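Prikoro Teleoperation Group – minutes of the September meeting

Present: Sumaiya Kumarasinghe (chair), Habibur Bhattacharjee, Yareli Alvarado, Edmund Sikora, Jahangir Ekanayake (minutes)
Started 10.15, small meeting room

1. Minutes of the last meeting

Accepted with one correction. Under item 3 it was written that Edmund would order the new gripper pads. It was Habibur who would order them, and he has done so. They have been sent but have not arrived.

2. State of the folding demonstrations

Yareli reported. We now have 109 accepted demonstrations of the T-shirt task, all made with the leader arms in the lab. The agreement with Jakum says 600 by the end of the project, so we are behind the plan. Yareli thinks the speed will be better when all operators start the fold in the same way. At present she and Edmund take the sleeve first and Habibur takes the hem first, and the training on mixed data gives a policy which hesitates between the two.

Discussion was long. Habibur prefers the hem because the cloth is heavier there and does not slide out of the fingers. Edmund said that with the hem first, the far arm has to reach over the shirt and the operator loses sight of the corner. Sumaiya asked if it is possible to keep both ways and label them. Yareli answered that it is possible, but then we need nearly double the number for each.

Decision: sleeve first for all new demonstrations. Habibur's earlier recordings are kept in a separate folder and are not deleted.

3. Hand guiding compared with remote control

Edmund has tried showing the same fold by hand, with the motors in soft mode and a person holding each wrist. It is quicker to learn for a new person, and his two visitors from Rilix managed a half fold before lunch. But the hands of the person come into the view of the cameras, and with two arms at once one needs a second helper. He does not recommend it for cloth. He would like to continue with it for the box-closing task, where only one arm moves.

Sumaiya agreed, on condition that the hand-guided recordings carry their own label from the first day. Last time this was forgotten and Yareli spent an afternoon sorting.

4. Views from the wrist

Yareli went through the views from the wrist cameras. She asks the operators to open the fingers fully before going down to the cloth, and to come in with one finger at each side of the part which will be pinched. If the fingers are half closed, they push the cloth forward and make a wrinkle that the next step cannot repair. 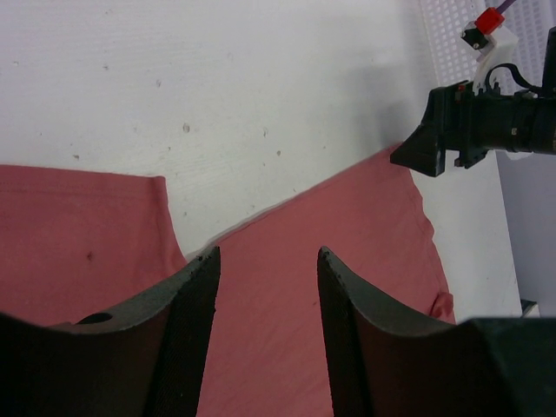 She also asks that the second arm waits above the shirt and does not go back to its home position between the steps. Going home every time makes the demonstration longer and teaches the policy a movement it does not need. Edmund remarked that waiting so near is tiring for the operator's arm. It was agreed to try an elbow rest on the leader side – Habibur has a piece of foam.

Jahangir asked about the colour of the cloth. Until now most of the work has been with one shirt. Sumaiya would like up to 4 different shirts before the next report, at least one of them dark. Anyone who has an old shirt of adult size can bring it, washed please.

5. Subramaniam visit

The people from Subramaniam will come in the afternoon and want to try the leader arms themselves. Habibur will lower the speed limit for them. Their attempts will not be stored with our data.

6. Actions

Yareli – write the sleeve-first procedure on one page and hang it beside the leader arms
Habibur – move the hem-first recordings, foam for the elbow rest
Edmund – label for hand-guided recordings, box-closing trial
Jahangir – ask Jakum if a later date for the full number is acceptable
Sumaiya – dark shirt

7. Any other business

The key of the storage cupboard is missing again. Edmund will look in his other jacket.

Meeting closed 11.40.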